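4. The drinks table

4.1 Layout and zones

The kitchen part of the study (Section 3) left us with shelves and drawers, where most of what people do is hidden. For the drinks part we wanted everything on one flat surface, nothing behind a door. One table, squares marked off in blue tape, the tape lines running both ways. The squares give us an address for each item and that is all they do. Items are allowed to straddle a line, and they often do. Kuusisto's first scheme forced every item inside one square and the annotators hated it, so we droped it after the Karkbridge pilot.

Three loose zones, named for where the work tends to go. Cutting zone: the board and whatever fruit is out. Serving zone: tray, glass, cup. Side zone: cloth, spare bowl, wooden stand. The zones have no drawn border. An item belongs to the zone of its nearest anchor (board, tray or stand), measured base to base. The foam block was never an anchor and is coded "other" in all layouts.

Figure 4 gives one layout from the Emance set. Fruit next to the board but not on it, small yellow cup up near the board's top edge, yellow plastic knife lying flat on the wood. The pink bowl sits between board and tray, which is the spot we argued about the most (see 4.3). Spoon over the tray, so it is coded "in use" and gets no square.

Figure 4. Drinks table, full layout. Cutting board with lemons and lime beside it, pink bowl, tray with light blue cup, folded gray cloth and pale green bowl to the right.

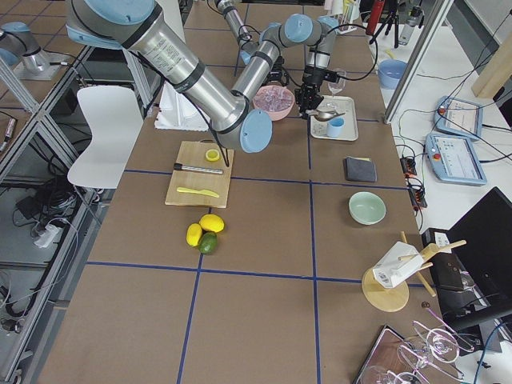
4.2 Coding

Each layout was coded by two people working apart, Lévesque and Rangel for the first 400, then Kallio took over from Rangel in March. For every item: square, zone, resting on (table, board, tray, other item), and a state. States are few. Bowls are empty or filled, cloth is folded or open, fruit is whole or cut. We tried a fourth pair for the glass, upright / on its side, but it was upright so often the code was useless. Gone from the final sheet.

In total 1764 item placements. Disagreements went to Mäkelä, who settled them from the stills without seeing who had coded what. Most were about "resting on". A glass standing right by the tray edge can look like it is on the tray from one side and behind it from another, so for glasses we required two views before coding. Where only one view existed the code is "near tray" and stays that way.

Fill of the bowls caused trouble too. The pink bowl in Figure 4 has a pale, pinkish-purple, grainy fill that looks like crushed ice. We do not code it as ice. Code is "filled, granular", same as for anything else of that sort. Color is not coded at all - the lighting at Porville and Emance differs too much.

4.3 What ends up near what

Short version: the serving zone is tight and stable, the cutting zone spreads. Tray, glass and cup stay together from layout to layout, the cup moving within the group a lot more than the glass does. Fruit drifts. In 325 placements fruit was closer to the bowl than to the board, and under our nearest-anchor rule it still counts as cutting zone, as bowls are not anchors. Rangel would make the bowl an anchor. Kallio would not, her point being that a bowl moves and a board mostly doesn't. We kept the rule and report both versions in the appendix.

The side zone is where things get parked. Cloth by the tray, empty bowl by the cloth, stand out near the end of the table. Figure 5 shows that end of the table from another view, with the folded cloth (a bit of yellow showing at its edge) between the tray and the pale green bowl. The tray has a bear face and the word BEAR on it. We mention this only becuase two coders used "the bear" as the tray's name and it survives in some of the raw sheets.

Figure 5. Serving and side zones. Wine glass and blue cup on the tray, cloth, pale green bowl, round wooden stand.

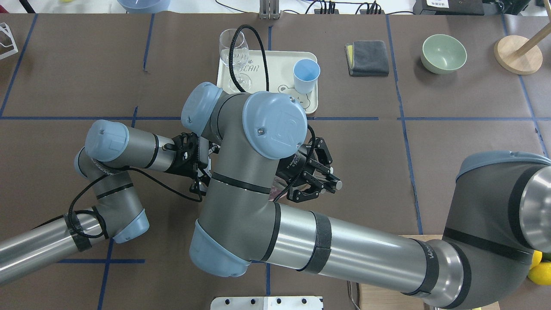 Parking distance is worth a word. An item with no current use was put next to another item with no current use far more often than into an open square, even with plenty of open squares left. So clutter clumps. Same thing as with the drawers in Section 3, and as in the earlier Hoani notes, though those had no grid and the distances were judged by eye.

Cloths are the exception. A folded cloth goes beside the tray. An open one goes anywhere. We have too few open cloths to say more than that, and the Porville layouts have none.

4.4 Limits of the grid

Squares are coarse. Knife and rod can lie on the same board, parallel or crossed, and get the same address. Orientation was coded for the knife only (blade left, right, toward, away). Should have been coded for the rod as well. Height is ignored, so a stand with things hanging on it gets one square like a lemon does. Stacked items take the square of the lowest one - a cup inside a bowl is a bowl with a note.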